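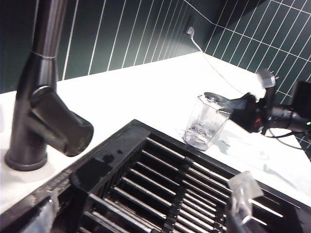

Figure 3. Single-lever faucet on a white countertop, with a tiled wall behind.

3.5 Daily care of the faucet and counter

Use this section once the Murkuvano faucet has been fitted and checked for leaks.

1. Move cups and containers away from the base of the faucet.
2. Unplug any small appliance on the counter and coil its cable clear of the sink.
3. Wipe the spout and lever with a soft damp cloth, then dry them.
4. Wipe around the base flange. Water left here dries to a white ring.
5. Dry the counter as far back as the tile.

CAUTION: Keep plugs, adapters and cables off a wet counter. Dry your hands before touching the wall outlet.

Note: Do not use scouring powder or bleach on the matte finish. For lime spots, lay a cloth dampened with diluted white vinegar on the spot for 5 minutes - no longer - and rinse well.

If the lever feels stiff after cleaning, go to section 7.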